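3.2 혼합 보관함의 내용물과 꺼내기 순서

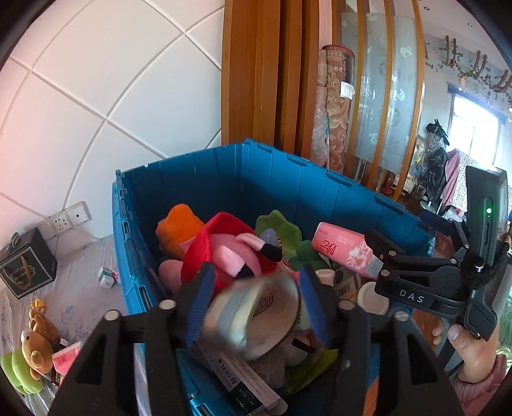 앙헬리카 얍은 초고를 읽고, 이런 보관함을 '정리되지 않은 상태'라고 부르는 것은 연구자의 말이며 집에서 사는 사람의 말은 아니라고 지적하였다. 같은 메모에서 얍은 장난감과 생활용품이 한 통에 들어 있어도 그 집 식구는 무엇이 어디쯤 있는지 알고 있는 경우가 많다고 덧붙였다. 우리는 이 의견을 받아들여, 본 절에서는 '미정리'라는 말을 쓰지 않고 '혼합 보관'이라는 말을 쓴다.

그림 2. 혼합 보관의 예. 파란색 플라스틱 보관함에 봉제 인형, 상자, 작은 포장품이 함께 들어 있다.

혼합 보관은 한 용기 안에 용도가 다른 물건이 두 종류 이상 들어 있고, 그 사이에 칸막이나 작은 주머니가 없는 경우로 정의한다. 그림 2의 보관함에서는 봉제 인형이 분홍색 티슈 포장, 뚜껑이 있는 둥근 통, 길고 좁은 종이갑과 섞여 있다. 이와 같은 조합은 본 조사에서 드물지 않았다. 조사한 보관함 300개 가운데 191개가 혼합 보관에 해당하였고, 나머지는 한 가지 용도의 물건만 담고 있었다.

물건의 성질에 따라 우리는 내용물을 부드러운 것과 단단한 것으로 먼저 나누었다. 부드러운 것에는 봉제 인형, 천, 티슈 포장이 포함된다. 티슈 포장은 비닐로 싸여 있을 때에도 누르면 모양이 변하기 때문에 부드러운 것으로 분류하였다. 단단한 것에는 종이갑, 원통형 용기, 투명한 플라스틱 상자가 포함된다. 종이갑은 빈 것과 찬 것의 차이가 크지만, 겉모양만으로 구별하기 어려워서 따로 나누지 않았다. 이 점은 분류의 약점으로 남아 있다.

두 종류가 섞이면 찾는 방법이 달라진다. 인형은 부피가 크고 색이 선명하여 멀리서도 위치를 알 수 있다. 그림 2에서도 붉은 천을 두른 분홍색 인형은 쉽게 눈에 들어오지만, 그 뒤의 주황색 인형은 붉은 천에 일부가 가려져 있다. 작은 용기는 색보다 위치가 문제가 된다. 인형 사이의 틈으로 내려간 용기는 위에서 보이지 않을 수 있고, 이때 참여자는 인형을 먼저 들어내거나 손을 옆으로 넣어 더듬는 방법을 사용하였다.

참여자 20명에게 보관함 하나를 비우게 하고 순서를 기록하였다. 많은 참여자가 단단한 물건을 먼저 꺼냈다. 이유를 물었을 때 가장 흔한 대답은, 인형은 나중에 한꺼번에 안아서 옮길 수 있다는 것이었다. 반대로 인형부터 꺼낸 참여자는 바닥이 빨리 보이는 것이 마음이 편하다고 대답하였다. 로멜 가찰리안은 두 순서의 차이를 성격의 차이로 해석하였으나, 우리는 보관함의 깊이와 물건을 내려놓을 자리의 넓이도 함께 고려해야 한다고 생각한다. 내려놓을 자리가 좁은 방에서는 인형을 먼저 꺼내면 곧 자리가 부족해졌고, 그래서 중간에 순서를 바꾸는 일이 있었다.

둥근 용기는 특별히 언급할 필요가 있다. 둥근 용기는 평평한 면으로 세우면 안정되지만, 옆으로 누우면 인형의 경사를 따라 굴러서 보관함의 벽이나 모서리 쪽으로 간다. 참여자들은 꺼낸 용기를 바닥에 세워 두었고, 눕혀 둔 경우에는 옆에 다른 물건을 받쳐 놓았다. 긴 종이갑은 굴러가지 않으나, 대각선으로 놓이면 그 위아래의 물건을 누르거나 막는다. 이런 종이갑은 한쪽 끝을 들어 올린 다음 길이 방향으로 빼는 것이 일반적이었다.

다시 넣는 단계에서는 결과가 조금 달랐다. 참여자에게 원래 모습대로 넣어 달라고 부탁하지 않았는데도, 여러 사람이 큰 인형을 바닥에 깔고 작은 포장품을 그 위에 놓았다. 이렇게 하면 작은 물건을 찾기 쉽지만, 아이가 인형을 잡아당길 때 위의 물건이 함께 움직인다. 아이가 있는 가정의 참여자는 이 문제를 이미 알고 있어서 작은 물건을 한쪽 벽에 모으거나 다른 용기로 옮기겠다고 하였다.

보관함의 뚜껑에 대해서는 충분한 자료를 얻지 못하였다. 뚜껑을 닫아 두는 집과 열어 두는 집 사이에 내용물의 차이가 있는지는 3월에 수집한 면담 기록을 이용하여 3.4절에서 따로 다룬다.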